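Descaling and hard water in the kitchen: what I do now

April 23, 2021

When we moved to Pustmont I did not know that water could be hard. In my town before, the kettle stayed clean for years. In the new flat it had a white skin inside after one month, and I thought the kettle was bad and bought another. The second one went white also. Then my neighbour Hanan Saab explained me the matter on the stairs, and since then I keep notes. I put them here for other people who have the same water.

The kettle

I use citric acid, the kind sold as powder for jam and baking. For a kettle of one litre I put 20 grams. Fill it with cold water first, then add the powder, then bring it nearly to the boil and switch off. Leave it for 40 minutes. Pour away, rinse 3 times, boil once with fresh water and throw this water too. Please don't add the powder to water which is already boiling, it foams up very quickly and can come over the top.

Vinegar works as well, but the smell stays in the plastic parts and my tea tasted of salad for two days. If you have only vinegar, use one part to three parts of water and open the window.

I do this every third week. If I wait longer, the scale becomes thick and comes off in flakes, and those go into the cup.

The tap

The small sieve at the end of the tap is called the aerator. Most can be unscrewed by hand, turning to the right when you look at it from above. If it is stuck, wrap a cloth round it before you take the pliers, or you will scratch the chrome as I did. Put it in a glass with warm water and a spoon of citric acid for one hour. Then brush with an old toothbrush, from both sides.

Be careful with the order of the little parts. In ours there is a rubber ring, a plastic piece and a mesh, and I once put the ring back upside down and had water on my shirt. Now I lay them in a row on a towel, in the order they came out.

For scale around the foot of the tap, where no glass can reach, soak kitchen paper in the same solution and wrap it round like a bandage. Twenty minutes is enough. Wipe with plain water after, because the acid is not good for chrome if it stays the whole night.

Worktops, and where not to use acid

This is the most important part and I should perhaps have written it first. Acid must not come on marble, limestone or any other stone of that family. It makes a dull spot which cannot be wiped off, only polished by a person with a machine, and that is expensive. Granite is usually more strong, but the sealing on it can suffer. On cement tiles also no. If you don't know what your worktop is made of, take it as the sensitive kind and use warm water with a drop of washing-up liquid.

I also put a dish under everything that drips. It is a simple habit, but the rings of scale on my counter stopped nearly completely.

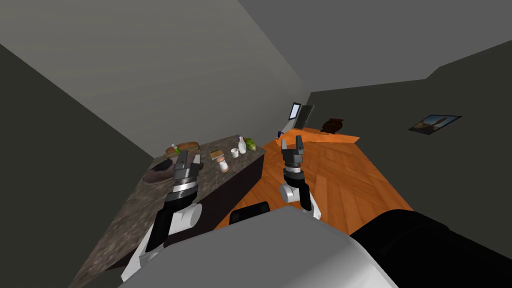 Zihan Tan wrote to me that the dish alone is not enough if it is unglazed, the water goes slowly through the bottom and leaves a ring just the same. She lost a nice piece of oiled wood in this way, and now she puts a cork mat between. I tried it after her letter and she is right, at least with the old clay saucers I had from the balcony. With a glazed one I see no difference.

For wooden worktops I have one more thing. Dry them. I know it sounds too simple, but the marks near the sink come mostly from water that stands there and evaporates -- the lime stays behind and the wood goes grey under it. I keep a cotton cloth on a hook for this only, and it goes in the wash every few days.

Glasses

Cloudy glasses can be two things. Rub one with a little vinegar on a finger. If the spot becomes clear, it is lime, and you can soak all of them in a weak bath of vinegar and warm water for a quarter of an hour. If it stays cloudy, the glass itself is damaged by the dishwasher and no product will bring it back. I learned this after I had bought three products.

In the dishwasher, check that the salt is filled and that the machine is set for your water. Ours has steps from 0 to 7 and it stood on 1 from the people before us. The water company can tell you the hardness by telephone, in Pustmont they answered me the same morning. The step must then be looked up in the booklet of the machine, as every maker counts differently.

Storage of the powder

Citric acid pulls moisture from the air and becomes a stone. Keep it in a jar with a good lid, away from the cooker, and write the name on it in large letters -- it looks exactly as sugar. Also never mix it, or vinegar, with bleach or any cleaner containing chlorine. The gas is dangerous, even in a small amount.

Next time I want to write about the shower head, which in our flat has a shape that fits in no bowl I own. If you have a method with a plastic bag and a rubber band that doesn't slip, please send it to me.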